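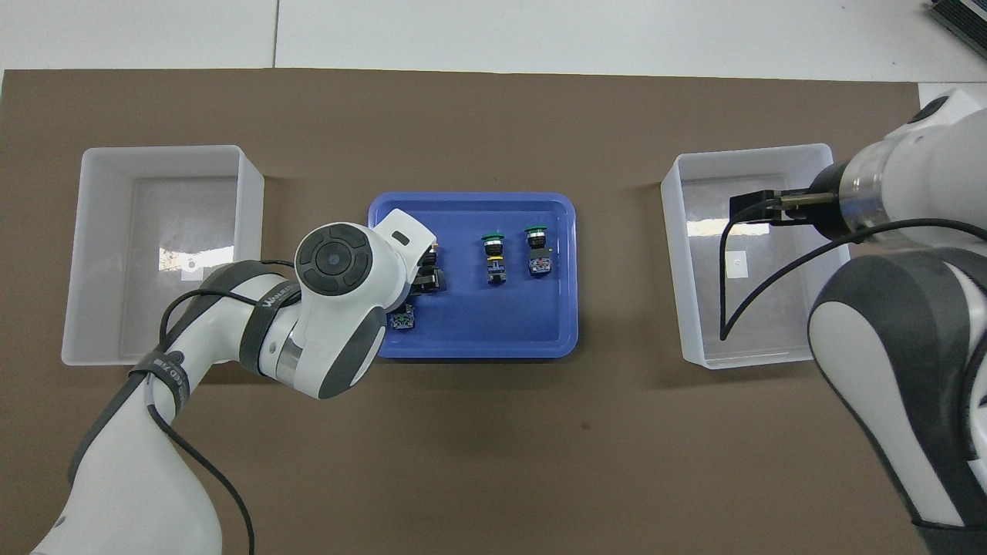
Most small repair shops and home workshops find out how their tool coverage works on the day they file a claim. The usual policy pays for what you can show you owned, and a shoebox of receipts is slow going for you and for the adjuster. Sort your gear into groups before you write anything down. Small electrical components on a blue tray with a plastic bin to either side is enough of a setup for the fiddly stuff, and the same idea scales up to drawers and shelves. Give each group its own line on the list, and save the single entries for items worth more than your deductible.

What to write down

For each larger tool, put the maker, the model, the serial number, the year you bought it and what you paid. If the serial plate is worn, wipe it with a little mineral oil and hold a flashlight low to one side. My bench grinder is an old Motar and the plate looked blank until I tried that.

For small parts, a total by group will do. I carry $233 of fuses, switches and connectors as one line. Ask your agent first, as some policies treat stock you sell to customers differently from supplies you use up yourself.

Keep the list somewhere other than the shop. Mine is in my email, and Graciela Ulloa has a printed copy at her house.

Home policy or business policy

A homeowners policy often has a low limit for property used in a business, and the limit may be lower still once the tools leave the house. If you take paid work, even on weekends, read that section before you count on it. Look for the words "business property" and "off premises."

Tools that ride in a truck are usually a separate matter again. The auto policy generally covers the truck and leaves out the tools. Ask for a quote on a tools and equipment floater (sometimes listed under inland marine). Kai-wen Huang keeps a set in his van for jobs out in Girnberg and bought one after his renewal in December.

Replacement cost or actual cash value

Check which one you have. Actual cash value takes off for age, so a drill press that cost $80 used may bring very little. Replacement cost pays for a comparable new one, but many policies hold back part of the money until you have bought it and sent in the receipt. Put the deadline for that on a calendar.

Around the shop

Keep stock off the floor. Three inches is enough to save a carton from a leaking water heater, and a pair of scrap 2x4s will do it.

Label shutoffs for water, gas and power with a paint marker. Tape peels.

Oily rags go in a metal can with a tight lid, filled with water if they have linseed oil or stain on them. Check your local rules for getting rid of them.

Charge batteries on a hard, bare surface, and unplug the charger when you leave.

If you add a welder, a spray booth or a lift, call your agent before you start using it. A change in the kind of work you do can affect the whole policy – liability as well as property.

When you have a loss

Take pictures before you move anything, then do what you need to do to stop further damage. Save the damaged items until the adjuster says you can throw them out. Write down the name of everyone you talk to and the date of the call.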